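Support > Kitchen cell > Overhead camera and gripper set-up

Setting up the simulated kitchen cell before a pick run

This page is for people who take over the kitchen cell at Pliltdale. I wrote it after I had to set up the cell again from zero in February, when the old workstation was replaced. The simulated cell follows the real one at Romden, so most of the steps are useful for both, but the numbers are for the simulation only.

You will need the scene package (we use the one from Muñoz), the Erkitis controller and a free hour. Close any other program which uses the graphics card.

1. Load the scene without the arm

Start the scene first and let it settle. The objects are dropped from a very small height when the scene loads, and if the arm is already there it can push something before you have touched any key. Wait until the contact counter stays still for 2 seconds. Then add the arm.

If a bowl or a board is shaking on the counter, do not try to correct it by moving it with the mouse. Reload the scene. A shaking object usually means that it was loaded a little inside the counter, and it will jump later, in the middle of the run.

2. Set the base of the arm

Open the base file and check the rotation before the position. I did it the other way for a long time and I always had to do the position again. When both are good, send the arm to its home pose and look at it from above. The forearm should come in over the near edge of the counter and the fingers should point away from the base.

Save the file under a new name. Katherine Palomino keeps the original, and she will not be happy if you overwrite it — I did it once.

3. Calibrate the gripper

Open the fingers fully and read the value in the controller window. It should be 80. Close them on nothing and read again; now it should be 0. If the closed value is not 0, run the zero command and repeat both readings.

Next is the force limit. For soft food such as bread we keep it low, at 111 on the controller scale. A higher limit will still pick the object, but the fingers sink into the mesh and the release becomes strange: the object stays attached to one finger and falls late. For a pepper or a cup you can go higher.

4. Check the overhead camera

The top view should show the whole working part of the counter. Long objects at the back can be cropped and it is no problem, because the arm doesn't work there. The black bands at the top and the bottom come from the aspect setting of the viewer. Leave them on, as the recorder expects this format.

5. Try the approach by hand

Before you start the automatic run, drive the arm slowly to the side of the first object and stop there. Look for three things:

- the fingers are beside the object and do not touch it
- the wrist can still turn both ways
- the body of the gripper has enough height over the board

If the body is too low, raise the approach height in small steps. Don't change the angle of the board to make it easier. The angle is different in each layout on purpose.

6. Start the run

Set the seed to 344 for the first run, so that you can compare your log with the reference log in the shared folder. Small differences in time are normal. A difference in the order of contacts is not normal, and in this case you should return to step 3 — most often the zero was lost.

After a good first run you may use any seed. Write it in the log book together with the force limit.

Last checked: Jul 15, 2021

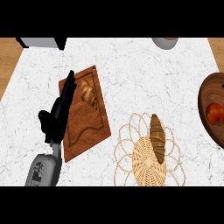
Do I have to calibrate the gripper again when I only change the layout?

The zero is kept in the controller, so a new layout does not change it. Calibrate again after you restart the controller or load a different gripper file.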